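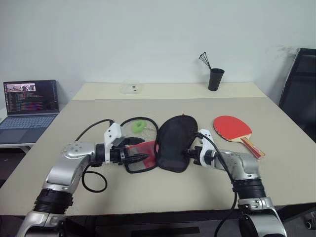 According to Joana Loureiro, a bat with no case is a bat that will be used to prop open a window by Christmas, and she'd like that printed somewhere. Consider it printed.

October 27, 2021
By Amândio Marinho

Print this item | E-mail this item

She raised it in the Osholm lunch room, where the table tennis ladder has been running since March and where the bats have lived in a drawer with the batteries, the takeaway menus and a fork. The rubber on a bat is the part that matters and also the part that picks up crumbs. After seven months of the drawer, ours played like toast.

So we now have zip-up cases. The one I've grown attached to is black, opens out flat into two halves, and has a red mesh pocket on the side that doesn't hold the bat. It also has a fuzzy lime-green donut hanging off it on a little silver chain. I was against the donut. I have since found that a black case on a dark chair is invisible and a lime-green donut is not, and I've stopped bringing it up.
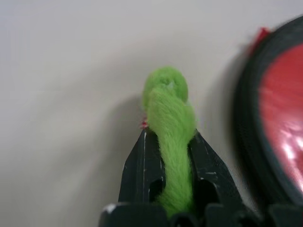
The charm stays on, then. What doesn't stay on the case is anybody's lunch. Wipe the rubber with a damp cloth after you play, let it dry, and put the bat in red side up so the next person can see it's been done. Handle goes where the handle fits. Close the zip slowly round the curve - it's a long zip and it sulks if you yank it - and keep the chain clear of the teeth. The mesh pocket is for balls. It has already been used for a muesli bar and, for one entire afternoon, my keys.

The ladder itself stands at nine players, with Sharifi upstairs threatening to send down more. Six matches are still owed from the last round, and I'm in two of them, so I'll go easy on the rest of you.
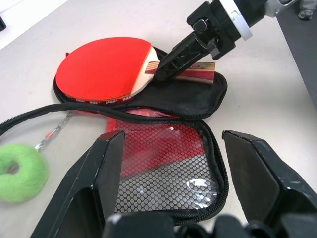

Could we please have a second case before a second donut, Faltton asks, having lost three games in a row to a bat he describes as "the good one". It's the same bat as the others. It's just clean.

Cases go back on the shelf by the kettle, zipped.

Contact: the Gernance newsletter desk, Osholm, ext. 1439 | Copyright 2021 Gernance | Back to top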